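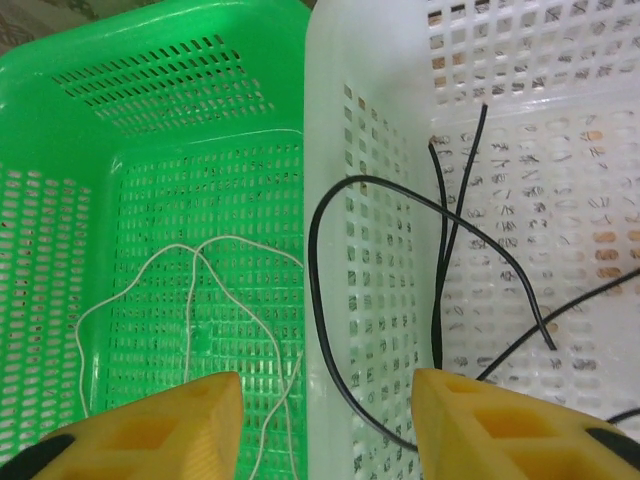 When does the Gemham Cider and Cheese Weekend open its doors this year? We start pouring in October, at 4 p.m. on opening day, in the old rail depot at the bottom of Fenora Street.

Press > Food and Drink > Gemham Cider and Cheese Weekend

Hello again, everybody! I've been putting this weekend together for a while now, and I still get a little giddy when it's time to write the announcement. So consider yourselves told: the Gemham Cider and Cheese Weekend is back, it's bigger, and I have spent far too many evenings "researching" it with a glass in my hand.

If you've never been, let me give you the short version. You buy a ticket, you get a tasting glass and a strip of sample tickets at the door, and then you wander. Every cider maker pours a small taste for one ticket, and most of the cheese counters will cut you a sliver for the same. When you find something you love (you will, probably at the second table), you can buy bottles and wedges to take home from the shop by the exit. I'd bring a tote bag. I'd bring two, if you shop the way I do.

We have room for up to 3000 people over the whole weekend, and the opening session is the smaller one, with 600 tickets and a slower pace. That's the session I'd choose if you like to stand and talk to the makers, ask them what apples they used, and hear why they're mad about the weather. The later sessions are louder and there's music, and I love those too, but you may have to lean in to hear about the apples.

Now, what's new. Rashti Orchards is coming for the first time, and I've been chasing them ever since I tasted their dry cider at a farm supper and embarrassed myself by asking for the rest of the bottle. They're bringing that one, plus a perry that smells like a pear that's been sitting in the sun, and a very tart little cider they say they only make when the crab apples behave. Ask for it by name. It's called Back Gate, and they won't have much.

Tesirent Creamery is back in its usual corner by the big windows. They've got a washed-rind cheese this year that is, let's say, assertive. My car smelled of it all the way home from the creamery and then for most of the next day. Try it with a sweeter cider before you make up your mind! If it's too much, their young cow's milk cheese is mild and buttery, and my kids eat it like candy.

We're also adding a hot food counter, which people have been asking me for on pretty much every comment card. There'll be onion soup, grilled cheese on sourdough (of course), baked potatoes, and an apple hand pie with a cheddar crust that I plan to eat for breakfast. Food is paid for separately, cards or cash, and you don't need sample tickets for it.

The pairing classes return as well. Each one runs through four ciders and four cheeses, sitting down, with bread and water on the table and somebody at the front who knows a lot more than I do. They cost extra and they fill up early, so please don't wait until you're standing in the depot to ask me for a seat. I hate saying no to people, and last year I had to do it all weekend.

A few practical things while I have you. Tastings are for ages 21 and over, and we check ID at the door no matter how distinguished you look. Designated drivers get in at a lower price and drink all the fresh-pressed juice and coffee they want. The depot has a ramp on the Fenora Street side and there are chairs along the back wall. Parking is tight, so take the shuttle from the high school lot if you can. Dogs have to stay home, even the really good ones.

Tickets go on sale in August through the weekend's own website and at the counter of the Gemham Public Market. Sample tickets are included in the price of admission, and you can buy more inside. If you can't make it after all, you can pass your ticket along to a friend without asking us first.

For writers and photographers: we'd love to have you! Press passes cover any session, and I'm happy to set up a chat with the cider makers or a visit to the creamery ahead of time. Drop a note to the press desk with the name of your outlet and the session you'd like. Photos of past weekends and a full list of who's pouring are available from the same desk, and I usually answer in the mornings, before the phone starts up.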